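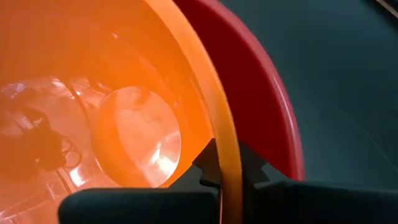

Kapitel 4
Vom Tonstudio zur Künstlerbiografie: Wie Kurzporträts von Musikern entstehen

Lernziele

Nach diesem Kapitel kennen Sie den Aufbau eines Kurzporträts. Sie können Diskografie und Lebenslauf auseinanderhalten. Sie erkennen Floskeln im Pressetext und wissen, was man damit macht (meistens streichen).

Voraussetzung: Kapitel 3, Quellenarten. Wer es übersprungen hat, bitte wenigstens die Tabelle am Ende lesen.

4.1 Einstieg: Der Fall Lukoševičius

Urmas Lukoševičius, Sänger, Pianist, gelegentlich Schauspieler. Erste Auftritte mit dem Quartett Hasex, danach solo. 4 Studioalben, alle beim Label Laitinen. Eine Nebenrolle in der Fernsehserie »Gundstead«, als Barpianist, der in der ersten Staffel kaum spricht und in der zweiten singt. So weit die gesicherten Angaben.

Jetzt der Pressetext, wie er beim Label auslag:

»Urmas Lukoševičius ist ein Ausnahmetalent, das schon als Kind von der Musik träumte. Mit seiner unverwechselbaren Stimme verzaubert er Menschen auf der ganzen Welt. Sein neues Album ist sein bisher persönlichstes Werk.«

Drei Sätze, kein einziger überprüfbarer Inhalt außer dem Namen. Und dass es ein neues Album gibt. Trotzdem ist genau dieser Text in den Wochen nach Erscheinen der Platte auf vielen Seiten gelandet, leicht umgestellt, manchmal mit einem falschen Vornamen. In einem Stadtmagazin wurde aus dem Quartett ein Quintett. Das Magazin hat nie korrigiert, andere haben von dort übernommen.

Merken: Ein Fehler im ersten Porträt überlebt alle weiteren.

4.2 Was gehört hinein?

Grundgerüst. Reihenfolge ist Konvention, kein Gesetz.

Name und Tätigkeit. Künstlername zuerst, bürgerlicher Name nur wenn er öffentlich bekannt und für den Text nötig ist. Tätigkeit knapp halten. »Sängerin und Songschreiberin« reicht. Wer fünf Berufe aufzählt, hat meist nicht entschieden, worum es geht.

Herkunft der Musik. Nicht gleich Geburtsort. Gemeint ist: Chor, Musikschule, Kirche, Keller der Eltern, Schulband. Bei Lukoševičius war es ein Tanzorchester, in dem er als Jugendlicher die Noten umblätterte und irgendwann einsprang.

Durchbruch. Heikles Wort. Wer sagt, dass es einer war? Besser das Ereignis nennen: eine Single, ein Duett, ein Auftritt im Vorprogramm. Die Leser ziehen den Schluss selber.

Werk. Alben mit Titel und Jahr, Gastauftritte getrennt davon. EPs sind keine Alben, Livemitschnitte extra. Klingt kleinlich, geht aber ständig schief.

Andere Felder. Schauspiel, Moderation, Theater. Hier wird am meisten übertrieben. Ein Auftritt als man selbst in einer Quizsendung ist keine Schauspielerei.

Privates. Dazu 4.5. Vorläufig gilt: nur, was die Person selbst öffentlich gemacht hat.

4.3 Alter, Daten, Zahlen

Das Alter veraltet. Jedes Jahr, bei jedem Porträt. Ein Satz wie »sie ist heute 30« stimmt irgendwann nicht mehr, bleibt aber stehen. Geburtsjahr angeben und fertig. Wenn das Alter für die Geschichte wichtig ist, an ein Ereignis binden: »Mit 30 nahm sie ihr Debüt auf.« Der Satz bleibt richtig.

Chartplätze immer mit Land und Liste. Platz 97 in einer Genreliste ist etwas anderes als Platz 97 in den allgemeinen Albumcharts. Höchstplatzierung und Einstiegsplatzierung nicht verwechseln.

Verkaufszahlen: Herausgeber der Zahl nennen. Zahlen vom Management sind Werbung, bis jemand anderes sie bestätigt. Streams und Käufe nicht addieren, auch wenn manche Auswertungen das tun.

Vermögensangaben auf Fanseiten: weglassen. Diese Beträge sind fast immer geschätzt und der Rechenweg wird selten offengelegt.

4.4 Ein Porträt in zwei Fassungen

Fassung A (Schülerarbeit, unkorrigiert):

»Der berühmte Sänger Lukoševičius ist bekannt für seine Lieder. Er kam ins Rampenlicht, als er mit Hasex zusammenarbeitete, und hat seitdem internationale Anerkennung bekommen. Er ist außerdem ein vielseitiger Schauspieler und hat viele Fans.«

Fassung B (überarbeitet):

»Urmas Lukoševičius, Sänger und Pianist, gehörte zunächst zum Quartett Hasex. Danach veröffentlichte er vier Soloalben bei Laitinen. In der Fernsehserie ›Gundstead‹ spielt er einen Barpianisten.«

Fassung B ist kürzer und enhält trotzdem mehr. Was fehlt, ist die Bewertung. Die darf in eine Rezension, dafür gibt es Kapitel 6. Die Kritikerin Koser hat im Seminar einmal vorgeschlagen, jedes Adjektiv laut vorzulesen und zu fragen: Wer hat das gesagt? Wenn keine Antwort kommt, raus damit. Funktioniert bei »vielseitig« sehr gut. Bei »berühmt« auch.

Randnotiz zur Schreibweise: Sonderzeichen im Namen übernehmen. Lukoševičius ohne Häkchen ist ein Rechtschreibfehler und kein Stilmittel. Gilt auch für Bildunterschriften und Dateilisten.

4.5 Persönlichkeitsrechte, kurz

Ausführlich in Kapitel 9. Hier nur soviel: Bekanntheit hebt den Schutz des Privatlebens nicht auf. Partner, Kinder und Krankheiten sind kein Füllstoff für dünne Texte. Ein Interview, in dem jemand offen über eine Trennung spricht, darf zitiert werden, mit Quelle und im Zusammenhang. Gerüchte nicht, auch nicht mit dem Zusatz »angeblich«.

Aufgabe zum Einstieg

Nehmen Sie den Pressetext aus 4.1. Markieren Sie alles, was sich prüfen ließe. Schreiben Sie danach eine Liste mit Angaben, die Sie beim Label erfragen würden, und notieren Sie jeweils eine zweite Stelle, die unabhängig davon Auskunft geben könnte. Ergebnis bitte aufheben, wird in 4.7 nochmal gebraucht.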